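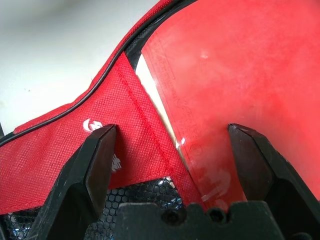

**Narnent Market stallholders, winter meeting**
December 1, 2019, back room of the Brulta Cafe

Chair: Nektarios Ververidis (olives, cheese, opinions). Minutes by the bread stall, which lost the draw again.

Apologies from the honey stall and the knife sharpener. No apology from the candle stall, but they never send one.

**Minutes of the October meeting**

Read and approved after a correction. The bread stall did not "storm out" over the parking item. The bread stall had dough waiting. The word has been changed to "left."

**Matters arising**

The drain by the north gate is still blocked. The city has written to say it has received our letter. We have written back to say we received theirs.

The lost umbrella has been claimed by two people. It stays in the cafe until one of them can describe the handle.

**Pitch fees**

The landlord wants $600 a pitch for next season, up from $500. Nektarios read the letter aloud in what he said was a neutral tone. The fish stall asked what we get for the extra $100. The letter mentions "an improved market experience." Nektarios rang to ask what this meant and was told signs.

Long discussion. The plant stall said we should pay and be done with it. The fish stall said the plant stall has the only pitch with a working outlet and can afford to be calm. The plant stall said the outlet was there before she was. This went on for a while and I stopped writing.

Agreed: Nektarios will offer the landlord the old fee, with the increase payable once the drain is fixed. The plant stall abstained.

**Nukby**

Several stalls have tried the Nukby card reader. Soap likes it. Cheese likes it when it isn't raining. The secondhand book stall reported that it charged a customer twice for a Western, and that the customer came back for the money and stayed to complain about the ending.

No decision. Stalls may use what they want, but please stop borrowing the bread stall's when yours goes flat. It has come home with scales on it.

**Carrier bags**

We will go on selling reusable bags at the information table. The question was whether to keep the current supplier or go over to a cheaper one found by the soap stall. The cheaper sample was passed around with a jar of pickles in it and a handle came off in the fish stall's hand. He says he was hardly touching it. Staying with the current supplier. The pickles survived.

**Music**

The steel band Pan has asked to play on the last market before the holidays. Everyone is in favor of Pan in principle. Everyone is also in favor of Pan being at the other end. After some map work with the sugar packets, they will go by the south gate, next to the candle stall, who weren't here to object.

**Any other business**

Whoever is parking a white van across the loading bay before opening should know that we can all see whose van it is.

The soap stall asked that samples not be eaten. She would like this passed on to customers with small children, and to one stallholder.

Nektarios asked if anyone else wanted to chair next year. The cafe's refrigerator could be heard quite clearly. Nektarios will chair next year.

**Actions**

- Nektarios: landlord, fees, drain
- Soap: tell the new bag supplier no thank you
- Fish: return the sample, both pieces
- Plants: tell Pan which gate
- Bread: type this up; tell candles about Pan, gently

Next meeting when the landlord replies, same room. Please buy a coffee this time. The Brulta has noticed.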